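GALLGATE, Friday, August 5, 2022 – Jumik will open a clothing repair and resale shop on Tully Street in September. The shop will take in worn clothes, mend them and sell them at low prices. Customers can also bring in their own clothes for repair.
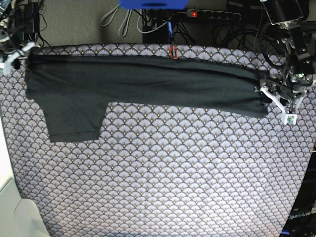

*Dark garment on a fan-patterned mat.*

Jumik has run a mending counter inside the Gulmont market hall for 2 years. The counter has one sewing machine and no fitting room. The new shop has 93 square meters of floor space, with a workroom at the back and
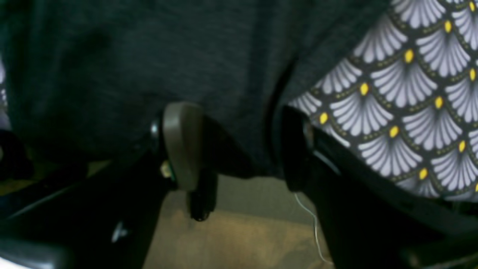

a fitting room near the front door. Opening hours will be longer than at the market hall, and the shop will be open on Saturdays. The Gulmont counter will stay open for drop-off and pickup.
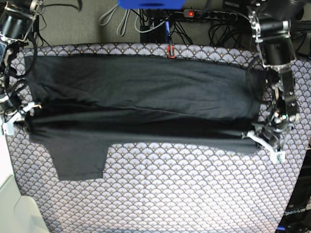
Hemming, zipper replacement and patching will be offered from the first day. Most repairs will be ready within a week. Dark clothes, like the black garment laid out on the pale patterned cloth, will be checked for worn seams before a price is quoted. Simple hems start at $33 for 2 pairs – thread is included.

Jumik will accept clothing donations at the Tully Street door beginning the week before opening. Items should be clean and dry. Shoes and bedding cannot be accepted.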